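Last updated: August

Installing the Nesero Transition Pack

Before you start, save your project and close the editor completely. The pack has 24 transitions and needs 347 MB of free disk space.

1. Unzip the downloaded file. You will get one folder with the name Nesero.
2. Open your Movies folder and look for Motion Templates. If it does not exist, create it and type the name exactly as written here.
3. Inside it, open the folder Transitions and move the Nesero folder there.
4. Start the editor again. The new group appears at the bottom of the transitions list.

Note: Do not rename the Nesero folder after you have used it in a project. The editor will lose the link and show a red clip.

Testing with your own stills

5. Import three still pictures and put them side by side on the timeline.
6. Drag "Soft Push" on each cut. The default length is 21 frames -- you can change it in the Inspector. 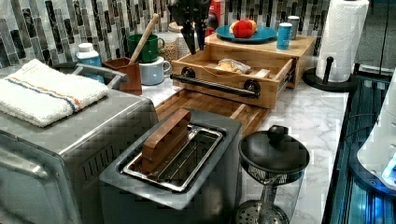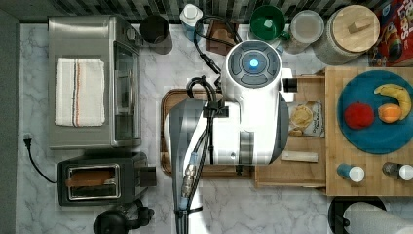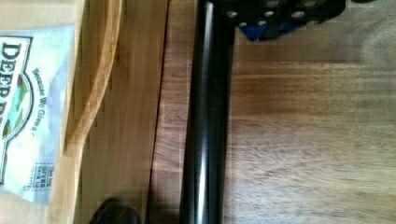 Toaster with wooden slice, counter with cutting board, black rod on wood.

7. Play the timeline once. If the playback is not smooth, wait until the background render is finished and play it again.

Caution: "Delete Unused Render Files" can not be undone. Make a backup of the library first.

If you come from version 1, remove the old Valell folder before step 3. With both folders in place, every transition is listed two times. Thanks to Ita Mulcahy for reporting this.

Contact: Liam Keogh, Lerkemeo support | © Lerkemeo | Back to top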